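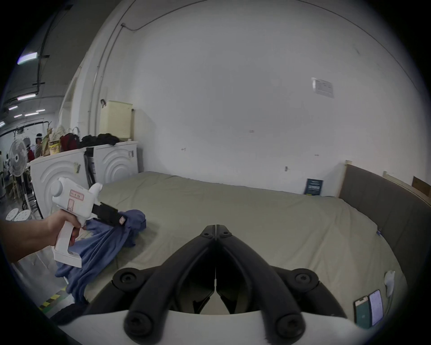

Report of a Visit to the Gesus Open Day

Submitted by Piyumi Dissanayake, Resident Services, Cotum Housing

Background

Gesus operates a domestic skills center on the ground floor and second floor of the former Osagie print works. It offers short courses in household management to people moving into their first independent tenancy, to family caregivers, and to housekeeping staff employed by small lodging businesses. The center opened its rooms to partner organizations and to the public on Sun 12 September. Cotum Housing was invited as a prospective referring agency.

The purpose of the visit was to judge whether the bedroom and laundry portion of the program would be suitable for our incoming residents. The kitchen course has already been reviewed by our office and is not discussed at length in this report.

Arrival and Registration

The entrance is on the yard side of the building. Visitors coming from the bus stop should ignore the older street door, which still carries the print works sign and is kept locked. A ramp leads from the yard to the reception desk. Registration was brief, and each visitor received a folder containing a floor plan, the course calendar and a price sheet.

According to the course calendar, 700 people have completed at least one Gesus course to date. The center does not publish a breakdown by course, and we have asked for one.

The tour was conducted in small groups. Our group began on the ground floor with the laundry room and then proceeded upstairs to the practice bedrooms, where most of the afternoon was spent.

The Laundry Room

The laundry room is plain and well lit. The machines are of ordinary household size, a deliberate decision by the center. The instructor explained that earlier courses had been taught on large commercial washers and that participants went home to find that nothing they had practiced matched the dials in front of them.

Teaching begins with care labels. Participants sort a mixed load, explain their choices to the instructor, and only then start a cycle. The center supplies Zirnisent sorting cards, which are printed in large type and can be wiped clean. A set of these cards would be useful in our own shared laundry at the north building, where the present notice has faded and is no longer easy to read.

Drying is given more time than we had expected. The course covers the use of a folding rack in a small apartment, airflow, and the problem of damp in rooms where windows are kept closed through the winter. Our maintenance team reports calls of this kind every year beginning in November, and the material presented at Gesus was consistent with the advice we already give.

The Practice Bedrooms

The practice bedrooms are furnished as ordinary rooms in occupied homes would be. The bed in the room where our group watched the clothing exercise was made up with a grayish-green fitted sheet and had a padded dark gray headboard finished along the top with a light wooden edge. A cardboard box stood against the wall behind it. Phones had been set down on the mattress, and clothing was being handled at the side of the bed. The general effect was of a room in use on an ordinary day, and we regard this as a strength of the program. Many of our residents have told us that demonstration apartments in other programs made them feel that their own rooms were already a failure.

The instruction in this part of the building falls under three headings: clearing the bed, handling clothes, and making up the bed again. These are summarized in turn.

Clearing the Bed

Participants are taught to clear the bed before any other surface in the room. It is usually the largest flat area available to a person living in one room, and it serves as the folding table for everything that follows. Small items are removed first. Phones, chargers, tissues, receipts and similar articles go into a shallow tray placed on a chair or windowsill, and the tray is emptied at the end of the session. The instructor remarked that phones are lost in bed linen more often than any other article and have on occasion gone into the wash with it.

Clothing is then gathered to one side. No attempt is made to fold at this stage. Participants who begin folding while the bed is still covered tend to move the same pile several times, and the course discourages the practice firmly.

Handling Clothes

The folding exercise was the part of the afternoon that drew the most questions. Each participant starts with a crumpled garment and is asked to find a fixed point on it, such as a collar, a waistband or a shoulder seam. The garment is lifted from that point and allowed to hang so that the fabric opens under its own weight. It is then laid on the mattress, smoothed outward from the center with the flat of the hand, and folded along its length.

Soft cotton garments are used for the first round. Knitted and slippery fabrics are introduced in the second session. Visitors were free to try the exercise, and several found that a garment picked up by a random fold took far longer to straighten than one picked up by a seam.

The center teaches a single folding method for tops and a single method for pants. Questions were raised about the popular upright style of drawer storage. The instructor replied that participants are welcome to adopt it at home but that the course would not add a third method, on the ground that beginners retain one way of doing a thing better than several.

Garments that are worn but not yet ready for washing receive separate treatment. The course recommends a hook or the back of a chair, with a limit of one day. This is a sensible rule, although we question whether it would be observed in our smaller units, where chairs are few.

Making Up the Bed

The final exercise concerns the fitted sheet. Participants work alone, as most of them will do at home. The corner farthest from the person is fitted first, particularly where the bed stands against a wall and the far side is hard to reach. The opposite corner follows, and the remaining corners are drawn into place afterward. Minor creases are accepted. The instructor was clear that the center does not teach hotel standards on this course and that a separate module exists for lodging staff who need them.

Upholstered headboards are covered briefly. Participants are shown how to brush the fabric downward, how to keep the gap between mattress and headboard clear, and how to wipe a wooden edge with a barely damp cloth. We would have welcomed more time on this subject. The furnished units at our Osagie Street property have fabric headboards, and the question of stains arises at nearly every move-out inspection.

Staffing and Group Size

Bedroom and laundry courses are taught to groups of no more than five. The full program consists of two sessions held on consecutive weeks. Instructors were patient with visitors and spoke at a comfortable pace. Written material is available in large print upon request, and a seated version of the folding exercise is offered to participants who cannot stand for long periods.

The elevator is small. A person using a power wheelchair would be able to enter it but would need to reverse out. Gesus acknowledged the difficulty and stated that the ground floor meeting room can be set up with a bed when notice is given at the time of booking.

Matters Requiring Follow-Up

The price sheet lists a public rate and a partner rate. It does not state whether the partner rate applies to family members who attend together with a resident. A written answer has been requested.

The course calendar shows no evening sessions. A large share of our incoming residents work during the day, and weekday afternoon courses would exclude them. Gesus indicated that evening sessions may be arranged for a full group from a single organization.

The tray and the Zirnisent sorting cards are not included in the course fee. Both may be purchased at the reception desk. The cards are sold singly or as a set, and the set is the better value.

Recommendation

It is recommended that Cotum Housing refer two residents to the next bedroom and laundry course as a trial and that their comments be obtained before any larger commitment is made. It is further recommended that one member of the move-out inspection team attend the session on bed linen and upholstery, subject to the approval of the department.

Copies of the floor plan and price sheet are held at the Resident Services desk and may be consulted during office hours. Questions concerning this report should be directed to Piyumi Dissanayake.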